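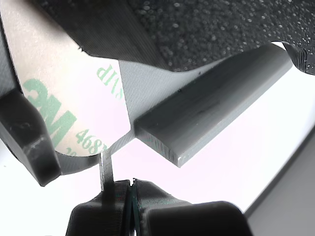 Girnetville workshop opens up its gripper care routine to other robot users

Girnetville, May – Betancur, the small automation workshop on the Girnetville trading estate, has put its full routine for looking after a two-finger gripper online, free for anyone to read and copy. The routine was written for Dollia, the workshop's bench robot, which handles thin strips, foam and sheet material all day long. We are delighted to get it out of our ring binder and into other people's hands!

Dollia was set up with help from our neighbours at Bosetti, who make fixings and machine covers and who have lent us bench space more than once. The arm itself has been very little trouble. The fingers are where the work is. Thin material is hard to hold well: a pad that has gone shiny will let a strip slide, and a pad with a scrap of glue on it won't let the strip go at all. Over the last year we have tried a good many ways of dealing with this, kept the ones we liked and written them down in plain words.

What the routine covers

The daily check is done before the first job, with the arm parked and the power to the gripper switched off. The operator wipes both fingers with a lint-free cloth, looks along the seam where they meet, and picks out any fluff or bits of liner. Then the power goes back on and the fingers are closed on a single paper strip. If the strip can be pulled out with a light tug, the pads need attention before anything else happens.

The weekly check falls on a Thursday afternoon. It takes in the finger screws, the cable where it bends at the wrist, and the zero position, which is set again with the fingers fully closed and nothing between them. We also run 62 open and close moves at slow speed and listen. A dry guide has a sort of chirp to it, and once you have heard it you'll pick it up from across the room.

Pads are changed every 500 jobs, or sooner if the edges lift. Old adhesive comes off with a plastic scraper, never a metal one. The new pad goes down from one end with the thumb following behind so that no air is trapped, and it is left overnight before the robot goes back to work. We used to give it an hour over lunch. We have stopped doing that.

Printed parts get their own page in the guide, as spacers, guides and rests are cheap to make again and easy to forget. Ours are kept in a marked tray with the print settings on a card, and any part with a split between its layers is swapped the same day. The page also has our notes on cutting foam and storing adhesive sheet flat, away from the heater.

Numbers from the log

Dollia's log now stands at 1452 jobs since the gripper was last rebuilt, and we have logged every pad change and every dropped strip along the way. The longest run without a drop is 305 jobs, reached this spring on the new routine. We were thrilled with that, and the tally was chalked up on the workshop door until the rain got it.

The log sheet is included with the guide. It has five columns and fits on one side of paper. Please change it to suit your own machine. If you use a different gripper the screw sizes will be wrong for you, so check your maker's manual for those and for the right tightening force.

Come and see it

The workshop will be open on Thursday from 2pm to 6pm for anyone who would like to watch a pad change and try one on a spare set of fingers. School and college groups are very welcome, and so are people who have never been near a robot. Bosetti is providing the tea. Parking is behind the unit, next to the blue gate, and the side door is level with the yard for wheelchairs.

We would love to hear from other workshops that handle thin or sticky material, especially anyone who has found a better way to clean glue from ribbed rubber. Ours works, but it is slow and the smell hangs about.

About Betancur

Betancur builds and repairs small robot cells for workshops in and near Girnetville. Press visits can be arranged through the workshop office, mornings only.

Ends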